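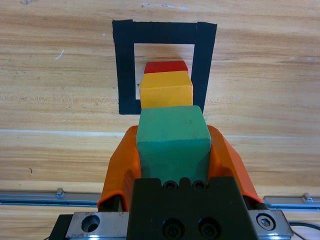
Ansari wrote to me after the last post to say that the operators at Solbridge had gone from packing to watching, and that watching was the worse job. The complaint deserves a longer answer than the one I gave by email.

Some background on the packing line. Before the change, station 6 was a manual job: take a part from the tray, set it in the marked area, stack the next one on it, pass the carton along. The Prornent cell now does the placing. In November it logged 1614 cycles on one shift, against 819 for the same station by hand. Those are placements, and they say little about how the shift felt.

The work that remains falls into two kinds. One is clearing stops. A stack goes down a little off center, the next pick is refused, and a person has to decide whether to reset or to nudge the part and resume. The other is checking tape marks and finger pads at the start of each run. Both take judgment, and neither fills a day. Operators now cover two cells each, with 40 minutes on and a swap to the Udon labeling bench.

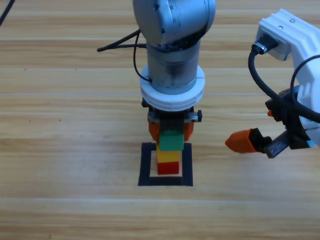
Three-high stack, green on yellow on red, inside the taped square.

My view on the complaint: the swap interval matters more than the cell count. Attention to a machine that rarely stops drops off quickly, and 40 minutes is already long. I would also give operators write access to the placement offsets. At present they file a ticket for a correction they could enter themselves, then wait for the next shift to see it applied.

Pay grades for the station have not been revised. The old job description still lists lifting and carton folding.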